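Stalholm winter fair, and a wash in the middle of it

I went over to Stalholm for the winter fair on Friday, December 9, 2022, mostly because Dima Nasrallah had been on at me about it since summer. She sells candles there and swears it's the best small fair on the whole coast. I took the early ferry from Kidivgate, which was packed with people carrying empty tote bags (a good sign, I thought), and we were all off the boat and walking up the hill before it was properly light.

The fair takes up the old net sheds and the yard between them. Sinell, the knitting mill from the top of town, had the biggest spread, with seconds in one corner at silly prices. I bought two sweaters, one for me and one for my brother, and I've since decided both are mine. Dima's stall was by the door, so she got all the customers and all the wind.
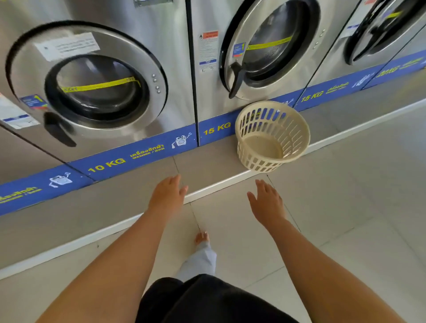
Food is the real reason to go, though. Awwad does a lamb and onion flatbread on a huge round griddle, and I stood in line for 40 minutes for it and would do it again tomorrow. It drips. It dripped right down my scarf and the front of my coat, so a piece of my afternoon went to the laundromat down the street from the sheds. It's a nice old-school sort of place with big stainless-steel front loaders all in a row. The one at the end has a number 1 sticker on the door and a notice taped up near the top, and I always read notices in places like that, same as I read cereal boxes. Anyway, back to the flatbread: get the one with pickled turnip, and ask for extra napkins!

After lunch there's a talk in the second shed about how the nets used to be tarred, given by a man who did it himself as a teenager. I only meant to stay a minute and ended up sitting through the lot. He passed around a lump of old rope that still smelled of it, and so did my hands, all the way home. There was a carving demonstration too, but it was three deep with kids and I'm not tall, so you'll have to ask somebody else how that went.

The stalls I'd go back to: the honey woman at the far end, the secondhand book table (over 11 crates, and no order to any of it, which I love) and the couple doing wooden spoons. I skipped the Christmas wreaths. They were lovely, but try getting one home on a ferry in a crosswind.
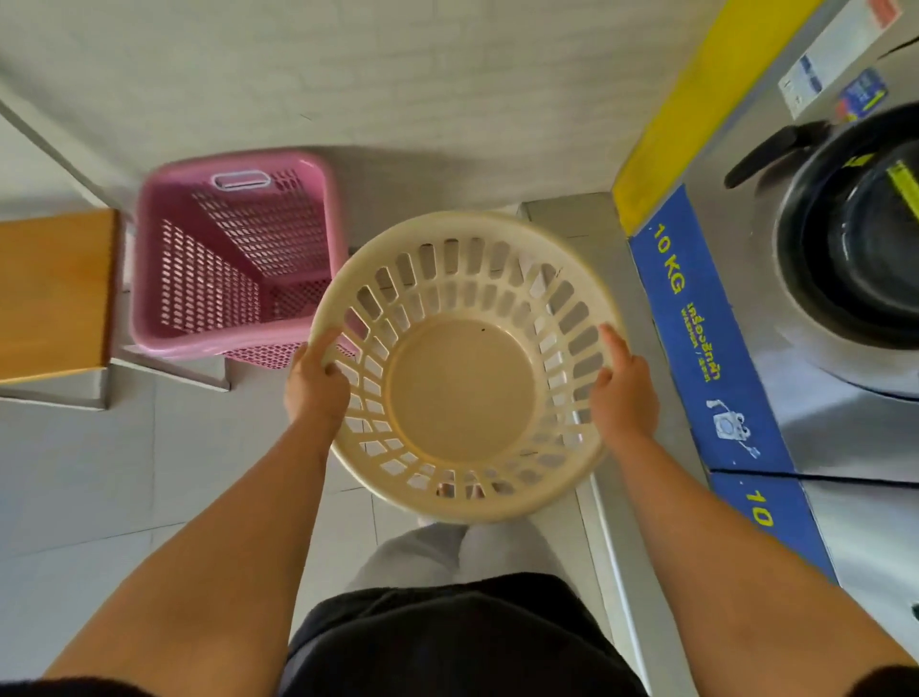

Laundry break, Stalholm. Cream basket or pink basket?

By three o'clock the light was going and they'd switched on the strings of bulbs across the yard. The school band played, a bit fast, and people who'd been pretending to leave for an hour bought one more cup of cider. I helped Dima pack what was left of her candles into the van - hardly anything, she'd had a great day - and then ran for the boat.

A few practical things if you're going next time. Bring cash, as the card readers gave up twice while I was there. Wear thick socks, the sheds have concrete floors. The last ferry back to Kidivgate is earlier than you'd like, so check the board when you land. Dima says there's talk of a smaller fair in January, just the food and the knitwear, and I've already told her I'm coming.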